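The Towel People Want Your Linen Closet

Restard sells a plan for folding towels. It costs 20 dollars, it arrives as a set of printed sheets and a short video course, and the company behind it says it will give you back a shelf. I have a shelf already. I went to talk to the founder anyway, at the Niden housewares show, where she had a corner booth and a stack of towels in more colors than I own shirts.

She asked me not to use her name, which struck me as odd for someone selling something. "The method should stand by itself," she said. I wrote that down and then asked her what the method was.

It goes like this. You lay the towel out flat, long side toward you. You bring one end over to the other, smooth it, fold again, and then fold in from the short sides until you have a block that stands up on its edge. The block goes in the closet like a book. That's the whole thing, as far as I could tell, and my grandmother did most of it without a video.

"Your grandmother probably stacked them," the founder said. "Everybody's grandmother stacked them. You pull one from the middle of the stack and the rest come down."

She didn't, though, and I said so. She rolled them. The founder moved on to rolling, which she is against. Rolled towels waste the corners of a shelf, she told me, and they come loose when you take one out. She had clearly had this argument before, and she had it with some energy.

I asked where the numbers on her packaging came from. The box says the system was tested in 200 homes. She said those were early customers who filled out a form before they started and another one in February, after they'd had time to get used to it. Did anyone visit the homes? No. Did anyone measure a closet? "People measured their own." And the ones who gave up? She thought for a bit. "They didn't send back the second form, so they aren't in there."

That seems to me like a large hole. She didn't see it that way. "If you quit a diet, you don't get to say the diet didn't work," she said. I think you do get to say that, but we had limited time.

We talked about labels next. A good part of the Restard course deals with what the founder calls sorting by job: bath towels here, gym towels there, dog towels well away from both. She recommends writing on them.

"On the towel?" I asked.

"On the towel. With a laundry pen. Near a corner, where you can find it."

I told her I'd feel like I was back at summer camp. She said camp was one of the few places where people reliably got their own towel back.

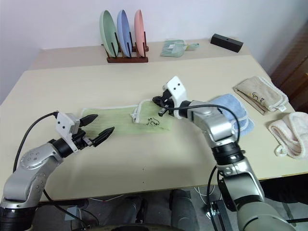 The tag is another matter. Most towels have one, and the founder wants it kept. She uses it as a marker, so that the tagged end always gets handled the same way and every block in the closet faces in the same direction. I cut mine off. They scratch. She looked at me as if I'd said I cut the buttons off my coats.

"It's the only part of a towel that tells you which end you're holding," she said.

I asked why I would need to know which end I was holding.

"Because then you stop thinking about it."

I have to admit I hadn't been thinking about it before, either.

There are competitors, of course. Clodeo sells a plastic board that you fold around, and the founder was polite about it for nearly a minute before saying that a board is one more thing to store. A smaller outfit called Simon makes shelf dividers. She likes those and would rather people bought them after her course than before, for reasons that weren't hard to guess.

Her own sales are modest. She gave me a figure of some 700 sets for the first year and hopes for 1000 in the next. I asked whether a person who has learned to fold a towel ever needs to buy anything from her again. There's a follow-up course on fitted sheets, it turned out, and one on tablecloths in the works.

"Fitted sheets are where people really suffer," she said, and for once I had nothing to say against her.

Before I left she had me try it. I picked a thick one off the stack, laid it down and brought the right side over. My edges were nowhere near each other. She told me to leave the edges alone and smooth from the fold outward — the opposite of what I've always done — and the second go did come out flatter. The block stood up by itself on the table. It also fell over when somebody set down a coffee cup nearby.

"Thick ones need a neighbor," she said. "In the closet it'll lean on the others."

I've since tried it at home on one shelf. The towels do stand up, and I can take one without the rest sliding. I haven't gained any space that I can see, since the shelf held the same number when they were in a heap. My wife refolded two of them her own way within the week and put them on top of the row, lying flat.

I wrote to the founder to tell her so. She answered the same afternoon with a question: had I written names on them yet?

12/1/21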